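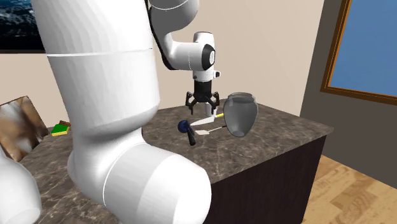
White robot arm over a brown marble-patterned countertop (computer rendering)

Setting up a shared question board in Plunen

These steps cover a board for a remote tutorial group of eight or fewer. You need a Plunen teacher account; students join by link and do not register.

1. Sign in and choose New board, then Blank. Templates cannot be changed later.

2. Under Access, set Link holders to Can write. Leave Can delete switched off.

3. Draw one box per student along the top row and lock each box. Locked boxes can be written in – they cannot be moved.

4. Paste the problem sheet as text. A board holds 1,000 objects, and every pen stroke counts as one. A scanned sheet counts as one object too, but it blurs when students zoom in.

5. Open the link in a private window and write a test line. If the pen is greyed out, go back to step 2.

6. After the session, choose Export, then PDF. Boards left untouched are cleared at the end of May.

Handwriting from older tablets may lag. Lowering Stroke detail to Medium usually cures it.

Page last checked 27th November, Gorazd Stojanović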